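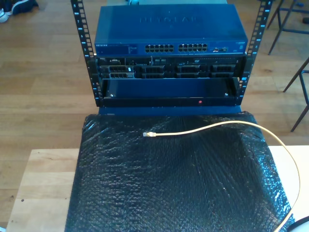

Pero eso no es un ordenador, ¿no?, es una estantería rara con agujeros. Me lo soltaron en la biblioteca del colegio Arellano cuando iba por la segunda frase de mi charla, y me pareció un comienzo estupendo, porque es una estantería, sí, y tiene agujeros, muchísimos. Lo que pasa es que es una estantería para aparatos que trabajan juntos, y en español casi todo el mundo la llama con su nombre inglés: rack.

Yo trabajo entre racks desde hace mucho tiempo y os confieso que me siguen gustando como el primer día. Así que en esta página de Zemgate os voy a contar qué son, qué se mete dentro y cómo viaja por ahí un dibujo, una canción o una partida de Flutar (sí, ya sé que jugáis todos a Flutar, me lo dijisteis a gritos).

Primero, los postes

Un rack sencillo tiene dos barras de metal que suben derechas, una a cada lado, llenas de agujeritos. Los hay cerrados, con puertas, paredes y hasta cerradura, que parecen un armario ropero. Y los hay abiertos, que son casi solo los postes, y a mí me gustan más porque se ve todo y llegas con la mano a cualquier sitio.

Los agujeros suelen ser cuadrados. ¿Cuadrados? ¡Si los tornillos son redondos! Ya, ya. En el agujero cuadrado se mete primero una jaulita de metal que lleva una tuerca dentro, y en esa tuerca se enrosca el tornillo. Se llama tuerca enjaulada y es la cosa que más veces se me ha caído al suelo en la vida. Salta como una pulga. Una vez encontré una dentro de mi zapato al llegar a casa.

Al lado de los agujeros muchas veces hay numeritos pintados. Son como los pisos de un edificio. Si yo le digo a un compañero «pon el aparato en el 8», los dos sabemos dónde va, y lo sabemos igual en el poste izquierdo que en el derecho, y así el aparato no queda torcido. Cada piso se llama unidad, o U para ir más deprisa. Una U mide de alto más o menos lo que tres dedos de adulto puestos juntos. Hay aparatos flaquitos de una U y aparatos gordos que ocupan varios pisos, como esa familia que compra el de arriba y el de abajo y pone una escalera en medio.

Lo más bonito es que el ancho está acordado en todo el mundo. Una fábrica hace los postes, otra hace el aparato en la otra punta del planeta, no se conocen de nada ¡y encaja! El fondo ya es otra historia. El armario que monté en Drovari tiene 600 milímetros de fondo y hubo un aparato que no me cabía por un pelito. Lo medí después de comprarlo. Vosotros medid antes.

El cartero que nunca descansa

Muchas veces, en la parte de arriba del rack, se pone un aparato plano con un montón de agujeros en la cara de delante, todos iguales y muy juntos, en filas. Es el switch. En español se puede decir conmutador, aunque si lo dices en voz alta en mi trabajo todos levantan la cabeza.

Imaginaos vuestra clase. Quieres mandarle una notita a la niña de la última fila. Podrías gritar el mensaje y que se enterase todo el mundo, o podrías dársela a un cartero que sabe dónde se sienta cada uno y se la deja en la mesa solo a ella. El switch es el cartero. Cada cosa conectada (el ordenador de la secretaría, la impresora, la pantalla de la clase) tiene una especie de matrícula, y el switch se va aprendiendo qué matrícula hay detrás de cada agujero. Cuando llega un mensaje mira la matrícula y, zas, lo manda por su puerta.

A esos agujeros los llamamos puertos. Puertos como los de los barcos, que también son sitios por donde entran y salen cosas. Al lado suele haber lucecitas. Si en un puerto no hay nada enchufado, su luz está apagada, y si hay mensajes pasando, parpadea deprisa, deprisa. Cuando era aprendiz me quedaba mirando aquello por las noches como quien mira una chimenea. 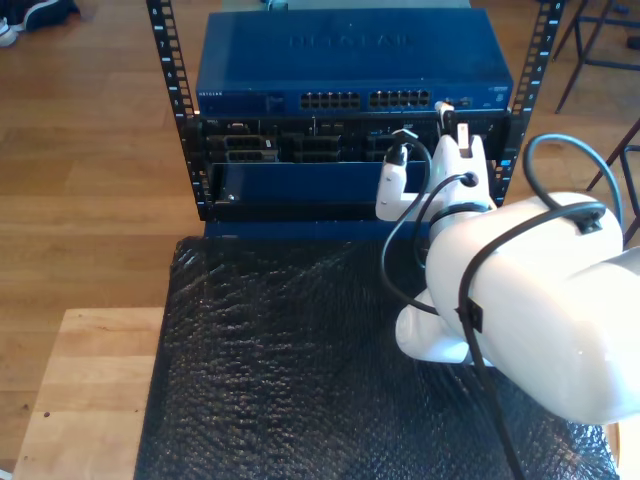 Y ahora bajamos un piso, que es donde suele vivir la parte que piensa y que guarda. El servidor es un ordenador, con su procesador y su memoria, lo mismo que el de vuestra casa, pero tumbado y aplastado para que quepa entre los postes. No suele tener pantalla ni ratón. Le da igual estar solo. Se llama servidor porque sirve cosas, como un camarero: tú le pides la foto de la excursión y él va a la cocina, la busca y te la trae.

Muchos servidores tienen por delante cajoncitos donde se meten los discos. En los discos se quedan guardadas las cosas aunque se vaya la luz. Cada cajoncito tiene un pestillo, lo aprietas, tiras y sale el disco entero, como la bandeja de los cubiertos. En muchos modelos se puede cambiar un disco estropeado sin apagar nada, y los demás siguen trabajando mientras tanto con copias de lo que había en el que se rompió. A esto le dediqué media charla y me pidieron que lo repitiera. ¡Media charla hablando de cajones!

¿Y por qué hay tantas rejillas y ranuras? Un ordenador que trabaja se calienta. Poned la mano detrás de una consola que lleva un rato encendida y notaréis el airecito caliente. En la mayoría de los servidores el aire fresco entra por delante, pasa por encima de las piezas y sale por detrás, empujado por unos ventiladores pequeños que suenan como un secador de pelo enfadado. Por eso las salas llenas de racks son ruidosas, y por eso yo llevo un jersey en pleno agosto: por delante hace un frío tremendo.

Los pisos vacíos

También hay pisos donde no vive nadie. A veces se dejan libres para más adelante y a veces se tapan con una chapa lisa, atornillada, que no hace absolutamente nada electrónico. Ni una luz ni un cable. Solo impide que el aire caliente dé la vuelta y se cuele otra vez hacia delante. En Drovari un niño estuvo un rato larguísimo buscándole el botón a una de esas chapas y yo le dejé buscar, perdón.

Y luego están las bandejas, que son baldas de toda la vida. Sirven para apoyar lo que no se puede atornillar a los postes: una cajita del router, un disco externo. Yo he visto una usada para guardar bocadillos, y no os voy a decir de quién eran los bocadillos.

Los cables, que son lo mejor

Un rack sin cables es un colegio en vacaciones. Los hay de muchos colores, y el color no cambia lo que llevan dentro. Es para que nos aclaremos nosotros. Cada sitio se inventa su código; en el Arellano, por ejemplo, decidimos que los verdes fueran para las aulas y los rojos para la secretaría, y en otro colegio será al revés.

El cable de red más corriente lleva dentro ocho hilitos de cobre, retorcidos por parejas. Están retorcidos a propósito, porque así se les pegan menos los ruidos eléctricos de los vecinos. En las puntas lleva una pieza de plástico con una lengüeta que hace clic al entrar en el puerto. Ese clic es importantísimo. Si no lo oyes, saca el cable y prueba otra vez, y si hay que apretar muy fuerte es que lo estás metiendo del revés.

El cobre tiene un límite. Cuando tendemos un cable fijo por dentro de las paredes no lo hacemos más largo de 90 metros. Más allá el mensaje puede llegar flojito y lleno de errores, como cuando te hablan desde el otro lado del patio y entiendes «pájaro» donde decían «trabajo». Para ir más lejos se usa la fibra óptica, que lleva luz por dentro de un hilo de vidrio finísimo. ¡Luz! Vuestra partida de Flutar puede ir un buen trozo del camino convertida en destellos.

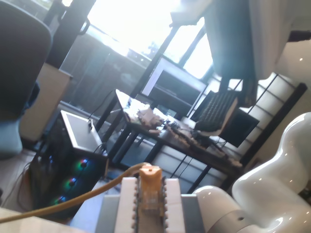

Un cable amarillo bien gordo y una pieza naranja que parece un conector.

Probadlo en clase

Hicimos un juego en la biblioteca que salió regular la primera vez y muy bien la segunda. Hacen falta una cuerda para cada jugador, tarjetas y una caja de cartón con agujeros.

Uno hace de switch y se sienta en medio con la caja. Los demás se ponen en corro y cada uno mete la punta de su cuerda por un agujero. Cada jugador se inventa una matrícula y la escribe en su ropa con una pegatina. Después alguien escribe una tarjeta con dos matrículas, la suya y la de quien tiene que recibirla, y se la da al switch.

Al principio el switch no sabe de quién es cada agujero, así que pregunta a todos: ¿es para ti?, ¿es para ti? Pero cada vez que le llega una tarjeta se apunta la matrícula de quien la envía junto a su agujero. Al cabo de un rato ya no pregunta y reparte a toda velocidad. Un switch de verdad aprende así, mirando quién envía.

La primera vez repartí las tarjetas todas a la vez y aquello fue un griterío. Empezad con una y luego id metiendo más.

Preguntas que me quedaron en el papel

¿Caben todos los del cole en un solo switch? En el Arellano sois 535 y no, no hay ninguno con tantos puertos en vuestro rack. Se ponen varios y se conectan unos con otros, y además muchas tabletas van sin cable hasta una antena, que reúne los mensajes de todas y los pasa por un único cable.

¿Se puede tocar? Con una persona mayor que sepa lo que hace, y con las manos secas. Tirar de un cable para ver qué pasa, nunca. Yo lo hice de aprendiz y dejé sin red una planta entera.

¿Pesa mucho? Un servidor lleno de discos pesa una barbaridad y lo levantamos entre dos. Los aparatos más pesados van mejor en los pisos de abajo, igual que los libros gordos en la mochila.

¿Duerme alguna vez? Casi nunca. A las tres de la mañana, mientras roncáis, suele estar haciendo las copias de seguridad.

Si os ha quedado otra pregunta, metedla en el buzón de la biblioteca. En abril vuelvo con una bolsa de tuercas enjauladas, y el que encuentre una en su zapato que me la devuelva.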